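Arbeitsfläche freiräumen: Was von den üblichen Tipps übrig bleibt

Es gibt einen Satz, der in jedem Küchenratgeber steht: Alles braucht seinen festen Platz. Ich habe ihn so oft gelesen, dass ich ihn im Mai einmal ernst genommen habe, und zwar mit einem weißen Tisch, einem Tischbackofen und dem Kleinkram, der sich in jeder Küche darum herum ansammelt. Mein Eindruck: Die Hälfte der Ratschläge taugt etwas. Die andere Hälfte verkauft Körbchen.

Fangen wir mit dem Ofen an. Überall heißt es, man solle Kleingeräte nach Gebrauch wegräumen. Wer schreibt so etwas? Ein Tischbackofen ist sperrig und nach dem Toasten heiß. Bei mir bleibt er stehen, und zwar an der schmalen Seite des Tisches, mit der Tür zur Arbeitsfläche. Vor der Tür muss dann aber Platz sein. Teller, die man „nur kurz“ vor den Ofen schiebt, stehen genau dort, wo später die Tür aufgehen soll. Wie viel Abstand ein Gerät nach hinten und zur Seite braucht, steht in der Anleitung, und da sollte man auch nachsehen. Die Faustregeln aus dem Netz widersprechen sich sowieso.
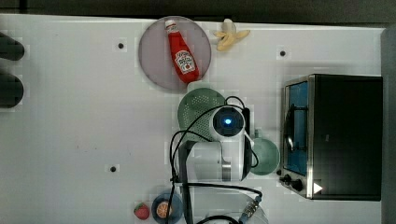
Beim Sieb bin ich altmodisch. Ein Sieb gehört an die Spüle. Es zwischen Teller und Schüsseln zu parken, bringt nichts, auch wenn die Farbe noch so gut passt. Wer es gleich nach dem Abgießen ausspült, spart sich das Gefummel mit der Bürste. Angetrocknete Stärke in kleinen Löchern ist lästig, und das Einweichen mit Backpulver, das immer wieder empfohlen wird, hat bei mir nicht mehr gebracht als warmes Wasser mit Spülmittel.

Dann die Ketchupflasche. Der Tipp, sie auf den Kopf zu stellen, stimmt, sofern der Deckel flach ist und dicht schließt. Liegend würde ich eine angebrochene Flasche nicht aufbewahren. Auf einem Teller ist es wenigstens der Teller, der hinterher gespült werden muss, und nicht der Tisch. Joni Saarela, mit dem ich mir eine Weile die Küche geteilt habe, schwor auf einen Flaschenhalter von Vileck für die Kühlschranktür. Den habe ich ausprobiert. Er hielt die Flasche und nahm den Platz von zwei anderen weg.

Schüsseln: kleine in große, fertig. Ein Stapelsystem braucht man dafür nicht. Man braucht Schüsseln mit ähnlicher Form, und wenn die vorhandenen nicht zusammenpassen, hilft auch kein Einsatz aus Bambus. Becher stelle ich nie an die Tischkante, schon gar nicht über Teppich. Das klingt nach Großmutter, aber Kaffee aus Teppichboden zu bekommen dauert länger als jedes Umräumen. Eine Handbreit nach innen genügt.

Über Obst in Schalen wird viel Unsinn geschrieben. Pfirsiche und Aprikosen, die noch hart sind, dürfen draußen nachreifen. Erdbeeren werden draußen nur weich und sollten bald gegessen oder ungewaschen gekühlt werden. Bananen liegen am besten für sich. Den Trick, die Stiele mit Folie zu umwickeln, hat mir Valtteri Miettinen als Wundermittel angepriesen. Ich habe zwei Bündel nebeneinandergelegt, eines mit Folie, eines ohne, und nach 5 Tagen keinen Unterschied gefunden, für den ich noch einmal Folie abreißen würde. 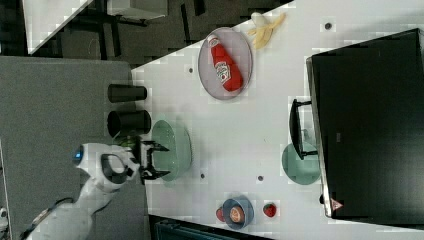
Bleibt die Reihenfolge beim Aufräumen. Die 7-Minuten-Methode, die gerade herumgereicht wird, habe ich an einem Dienstagabend mit der Uhr versucht. Nach 6 Minuten war der Tisch frei und das Spülbecken voll, also verschoben und keineswegs aufgeräumt. Brauchbarer ist es so:

Zuerst alles Essbare weg, angeschnittenes und geschältes Obst vor allem anderen.
Danach Geschirr, das leer ist, direkt in die Spüle oder Maschine.
Krümelblech des Ofens leeren, wenn das Gerät abgekühlt und der Stecker gezogen ist.
Tisch feucht abwischen, auch unter dem Griff und an den Füßen des Ofens.

Falls die Tischplatte Bohrungen oder Kabeldurchlässe hat, kommen Krümel am besten mit dem Staubsauger heraus. Mit dem Lappen drückt man sie nur tiefer hinein. Die Stopfen von Siregar, die es dafür in Weiß gibt, habe ich wieder herausgenommen. Am Rand sammelte sich derselbe Schmutz, bloß schwerer zu erreichen.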